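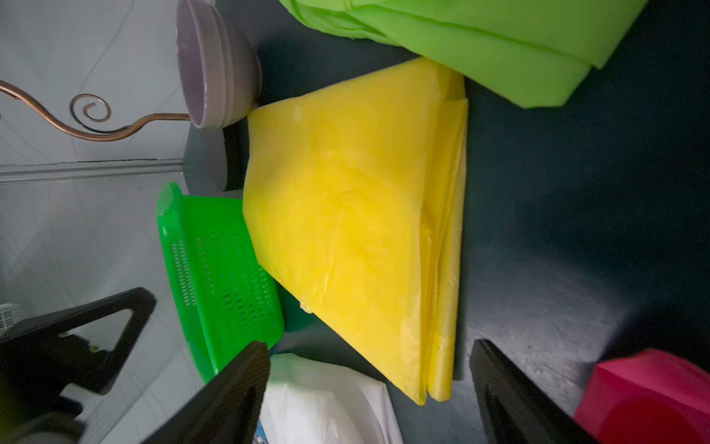
Laundry term, day one of many. Yellow thing, green thing, one basket.

Thread on our robotics class at Hurkitthorpe, where I am spending my final year of college learning to do what my mother stopped doing for me when I was twelve.

The assignment, in full: "Two arms. One basket. Put the cloth away." It took up one line on the syllabus. The grading rubric took up 17 pages.

Other teams got blocks. Blocks are great. A block has the same shape when you let go of it as it did when you picked it up. We drew fabric out of a hat, and I have not forgiven the hat.

We drive the arms by hand first and record everything, then train on the recordings and see what the arms picked up from us. Mostly they have picked up our bad habits. I hesitate before every grab. Now the left arm hesitates before every grab. It's like raising a nervous dog.

The plan calls for 400 recorded runs by the end of December. I wrote that plan in September, when I was young.

Our team is called Tralesero. It was supposed to be a placeholder. It's now on the sign-up sheet, the locker and the final report template, so it's our name forever.

The pink one with the cartoon face is the hard one. It's big, it's soft, and whatever corner you decided to grab has moved by the time you get there. 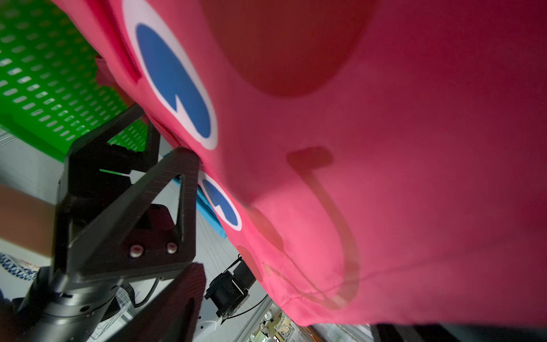 Reply from Zeng: have you tried going for the hem first? We did cloth last year and grabbing the middle just gave us a ball every single time.

We have since tried going for the hem first. It's better. I'm annoyed at how much better it is. We had been grabbing the middle for two weeks and calling the ball "a rough fold."

For anyone collecting tips, here's the other thing we got wrong: speed. You feel like a genius driving fast. Then you train on it and the arm goes in like it's late for a bus. We threw out 24 runs that were all mine and started over at a pace my teammates call "museum visitor."

Thin white cloth has its own problems. Two layers look like one layer to the wrist camera, and to me as well, so the arm and I are equally wrong and neither of us can help the other.

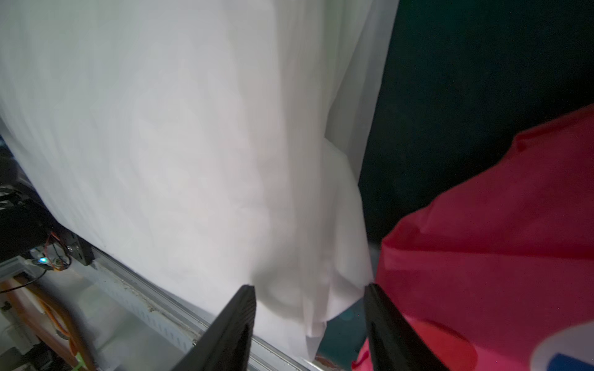

Someone in the comments wants to know why we don't just use a suction cup and be done with it. Fair question. We asked too. The rules say fingers only, and the professor said it in the tone of a person who has been asked before.

Also, suction on thin fabric mostly gets you a lot of noise. We borrowed the Clerkico kit from the lab next door for an afternoon and it hissed at a dish towel until we gave it back.

Where we are now: left arm takes a corner, right arm takes whatever the left arm didn't, and the two of them bring it toward the basket. Timing is the trouble. If one starts to lift while the other is still thinking, you get a tug of war between two things that have no opinion about winning.
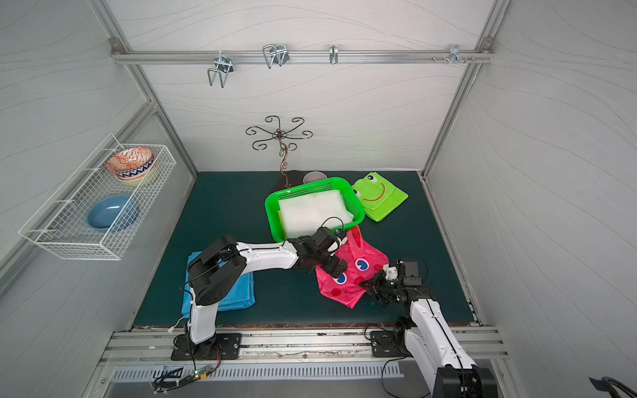
So this week is all handoffs and waiting. I added a rule that neither arm lifts until both have closed their fingers, and I spent most of last night finding out that "closed" means something different on each side. The right gripper reports closed a hair early. I've put in a delay. It's an ugly delay and it's staying.

Grading is on folds, drops and time. We've agreed to give up on time.

Next up is the towel. It's a rectangle. I have been looking forward to a rectangle since September.

My own laundry is on the chair, if you were wondering. It has been there since run one.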